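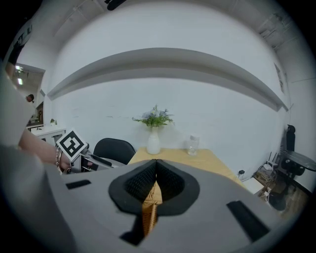

Woven wicker, natural tan. Colour varies between batches.

Selgate Woven Storage Trunk, 900 mm
Product code: 737
Supplied by Stadent, Fenarville

Overview
The Selgate 900 is a lidded storage trunk in natural wicker over a softwood frame. It is intended for indoor storage of linen, blankets, cushions and similar dry goods. The weave is open enough for passive airflow, which suits textiles kept in long-term storage. It is not suitable for unprotected outdoor use, food storage or seating.

The trunk is delivered fully assembled except for the lid stays, which are packed inside with four screws and a mounting template. A No. 2 Phillips screwdriver is required.

Specifications
Overall length: 900 mm
Frame: kiln-dried pine, glued and screwed
Weave: natural wicker, randed over round uprights
Border: plaited, hand finished
Hinges: steel, zinc plated, 2 per lid
Lid stays: friction type, left and right
Finish: water-based clear sealer, low sheen
Liner: unbleached cotton, removable (sold separately)
Feet: screw-in nylon glides, levelling

Colour and grading
Wicker is a natural material and is graded by diameter before weaving, not by colour. Individual rods range from pale straw to mid tan. Small knots, bark traces and short splits at the rod ends are within grade. A rod that is broken through its full thickness is outside grade and will be repaired or the trunk exchanged. Colour deepens with exposure to daylight, with most of the change occurring in the first year. Where two trunks are to stand side by side, order them together and request matched stock in the notes field at checkout.

Placement
Keep the trunk clear of heaters, ducted outlets and direct afternoon sun. Low humidity makes the rods brittle, and the first sign is usually creaking when the lid is opened. On timber floors, fit the nylon glides before loading. On carpet the glides may be left off. 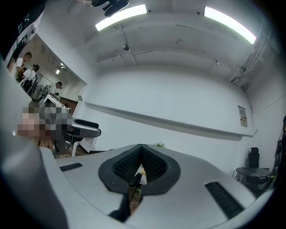
Allow clearance behind the trunk for the lid to open past vertical. If the trunk is pushed hard against a wall or skirting board, the lid will not hold on its stays and may drop. Do not fit the trunk with a gas strut. The top rail is not dimensioned for the load and the screws will pull.

Cleaning
Vacuum monthly with a soft brush head. For marks, use a cloth wrung out in lukewarm water with a small amount of dish liquid, work along the rods, and dry with a second cloth. Do not soak, hose or steam clean. Mould on the surface can be brushed off outdoors once dry. If it returns, the storage location is too damp. The cotton liner is cold machine washable and should be line dried in the shade. Expect slight shrinkage on the first wash.

Durability
The hinge and lid assembly was cycled 3,000 times on the workshop rig without loosening of the fixings. The lid was unladen for this test. Placing objects on the lid during storage does not affect the hinges, but will leave a permanent set in the weave.

Related items
Caputo liner, cotton, to suit 900 mm trunk
Caputo liner, cotton, waxed base, to suit 900 mm trunk
Replacement lid stays, pair
Nylon glides, set of four
Wicker repair bundle, mixed diameters, tan

Delivery
Dispatched from the Fenarville warehouse by road freight, single carton. The carton is bulky but can be carried by two people. Check the corners of the carton before signing. Freight damage must be reported with the carton retained, as the carrier will not assess a claim without it. Orders for delivery before the December shutdown are subject to stock on hand.

Page revised 7 Oct 2021. Supersedes earlier data for product code 737, which listed brass hinges.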